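3.2 Work surface and backing boards

All cutting and marking trials were done at one bench, a light wooden tabletop, cleared at the start of each day. Boards were white, foam-like, matte. Bought as one lot from Bremeck, 70 in total. We did not use the glossy kind, pencil slides on it and the glare makes marks hard to read (see Ravn's notes on the January pilot).

Each board was kept in service untill the surface no longer took a clean line. Wear was logged by hand under three headings: scuffs, stray pencil marks, loose dust. Scuffs came first in most cases. Dust is the awkward one. It gathers in patches, looks gray against the white, and is easily mistaken for abrasion unless the board is brushed. Boards in the Wavby set were not brushed between sessions so the two counts there are merged.

Figure 2. Board on the bench, faint marks and scuffs on the surface, grayish speckled patch toward the near side. Shelving and small round table behind.

Storage was open metal shelving in the same room. Not ideal. Brynhildur Ravn re-scored 2 boards per session, blind to the first score, and agreement was good for scuffs, weaker for pencil marks, wich are faint and depend on the light. We kept the first score in every case and report the dust counts separately.
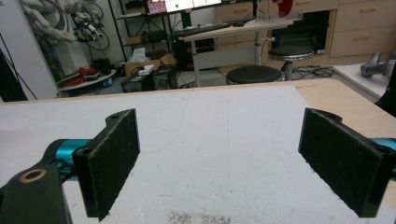
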